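Preparing a Parcel for the Jedovstead Interoffice Mail

Staff at all Jedovstead sites may send parcels to the Pirkeck and Wurnus offices without charge. Parcels that do not meet the requirements below are returned to the sending department.

Before you begin

Weigh the item in its packing. The limit is 2000 grams. Heavier items go by freight and need a separate request form.

Packing

1. Choose a box that leaves a small gap on every side of the item.
2. Fill the gap with paper. Close the lid and press lightly – the contents should not shift.
3. Seal the center seam and both ends with tape. Do not use string.

Labeling

4. Print the label from the mailroom page. Enter the department code, the room number and a declared value. Values above $200 require a supervisor's signature.
5. Place the label flat on the largest face, clear of seams and corners. Cover or remove any old labels.
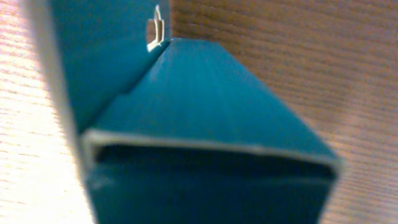
6. Write the department code a second time on one end, in letters that can be read when parcels are stacked.

Drop-off

Leave the parcel at Counter 54 before the afternoon collection and keep the receipt for 40 days. Claims cannot be opened without it.

Last updated: September 17, 2025

Related pages
Freight Requests
Sending Documents to the Sárközi Building
Mailroom Hours for July
Filing a Claim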